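Subject: Re: [teleop-users] Left/right hand lag when placing on a plate
From: Kalkidan Assefa 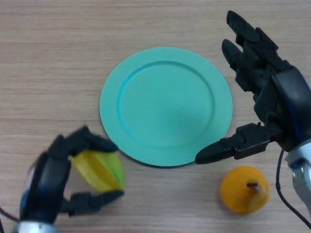

Beryl, I went through your log on Sunday and I think you have two separate problems. I'll take them in order. Quoted text trimmed to the parts I'm answering.

Beryl Mapplebeck wrote:
> We're recording fruit-onto-plate demonstrations with two hands, operator
> in gloves, head camera only. The left hand does the star fruit. Playback
> of the recorded commands puts the fruit down short of the plate in 23
> episodes, always on the operator's side. The same commands live were fine.

Check which stream you are replaying. The Plikell recorder writes both the commanded joint positions and the measured ones, and the default export takes the measured ones. If you feed measured positions back in as commands, the controller lags behind them a second time and the arm never quite gets to the end of a reach. Short of the plate on the near side is what I would expect from that. Set the export to "commanded" and run the same episodes again before you touch any gains.

> Also, grasps on the star fruit look closed in the log but the fruit
> rotates during the carry. The round orange one never does this.

The ridges are the difference. With one finger over the top and one underneath, you may be holding it by two ribs, and it will roll until it finds a groove. We had the same with a ribbed gourd at Cloddale. What worked was telling operators to close slowly, wait for the fruit to settle, and only then lift. It costs a little time per episode. Raising the grip force made it worse for us, and one fingertip pad came off.

If the operator regrasps in midair, keep the episode but tag it. We dropped ours at first and the trained policy then had no idea what to do with a slipping object.

> Le Roux suggested parking the right hand out of view while the left hand
> works. Is that worth doing?

I would leave it where the operator naturally holds it, with one condition: it must not sit between the camera and the plate rim. If you park it in half the episodes and leave it hovering in the other half, you have added a variable that has nothing to do with the task. Pick one and write it in the operator sheet. Ours says open hand, beside the plate, thumb clear of the rim.

Watch the idle glove, though. Operators relax the hand they aren't thinking of, and the small finger motions all go into the log. We apply a deadband on the idle side – 3 degrees per joint – and that removed most of it without making the hand feel sticky when it came back into use.

> How many demonstrations before it's worth training anything?

Fewer than you'd think for a first look. Train on the first batch you trust, even a small one, and see where it fails. At Cloddale we collected 1,000 before training and found that the plate had hardly moved in any of them. The policy had learned a place on the table and ignored the plate. Now we shift the plate and both fruits every 5 episodes and log the change.

One more thing from your log: the camera timestamps come from the Plisano box and the hand timestamps come from the host. Are those clocks synced? The offset grows slowly through the session, so I suspect they aren't. Fix that first – the export question can't be settled while the two streams drift.

Please post the result either way. If it still lands short with commanded positions, send me one episode with the raw files and I'll replay it on our bench.

Kalkidan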